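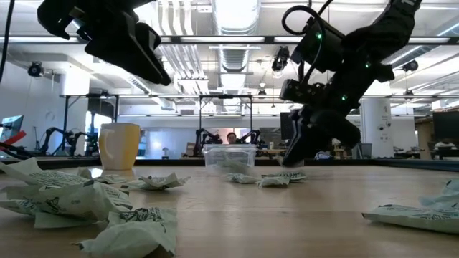 Reading time: 10 minutes

Chapter 4
Small Packets on the Table

Single-serve packets are hard to keep in order. They crumple, they slide over one another, and they end up beside mugs and storage containers all over the tabletop. This chapter is about sorting them and putting them away.

Most packaging in the earlier chapters had a fixed shape. A box has corners and a jar stands up by itself. A packet has neither — its outline changes each time it is picked up, and a fold can hide the printing you need to read.

We begin with the clear plastic container, where you can check the contents through the walls. Section 4.2 covers flattening and facing. Section 4.3 follows the break room at Skondby, where 456 packets were sorted into bins in 30 minutes.

Before you read on, clear a table at home or in class and spread out ten packets of any kind. Leave a mug among them. Write down which ones you can identify without touching them, and keep the list for the exercise at the end of Section 4.1.

Key terms: packet, fold, facing, bin, open storage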